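Padlock

Last updated: 2026-08-03

A padlock is a lock that can be carried about and fastened wherever it is wanted, by means of a shackle that passes through a hasp, a chain, a ring or the links of a gate. Locks fitted into doors and drawers stay where the carpenter put them, but a padlock may spend one year on a garden shed and the next on a bicycle, a school locker or a traveling trunk, and a good many households have a drawer where old ones gather long after their keys have wandered off.

The main parts have changed very little over the centuries. There is the body, which holds the works; the shackle, usually a bent bar in the shape of a U; and the locking mechanism, which grips one or both legs of the shackle until a key or a combination lets it go. In many common padlocks the shackle springs open once it is released, while others have to be pulled open by hand.

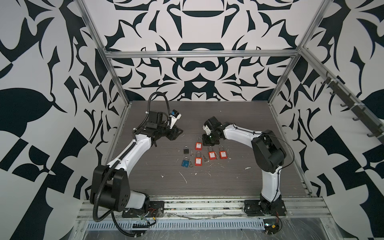
Padlocks and small metal keys laid out on a tabletop.

Keyed padlocks most often use a pin tumbler mechanism, in which a row of small sprung pins must be lifted to just the right heights before the plug will turn. Older and simpler kinds use wards, which are fixed obstructions that a key must be cut to pass around, and these are still made for places where a little discouragement is all that's called for. Disc and lever mechanisms are also found, and are well liked outdoors because grit and frost trouble them less.

Combination padlocks do away with the key altogether, and are a comfort to anyone who has ever stood in front of a locker patting every pocket. Some have a single dial that is turned back and forth, and others have a row of numbered wheels.

Padlocks are sold singly or in sets. In a set that is keyed alike, one key opens every lock, and that is a great convenience on a farm with many gates. In a set that is keyed differently, each lock has its own key, and a master key may be cut to open them all.

Local collections often hold padlocks of real charm. The Fallstead town museum keeps 268 of them, most given by the family of Jacobus Mokoena, a locksmith who kept shop in Esbridge for much of his life and could seldom bring himself to throw one away. Its catalog, prepared by Marleny Villanueva, lists barrel locks, heart-shaped railroad locks and a large iron specimen from the old Esbridge toll gate.

A padlock kept outdoors does best with a cover over the keyhole and a little dry graphite now and then. Heavy oil is usually avoided, as it holds dust and can turn gummy in cold weather.

Categories: Locks and keys | Household hardware | Security devices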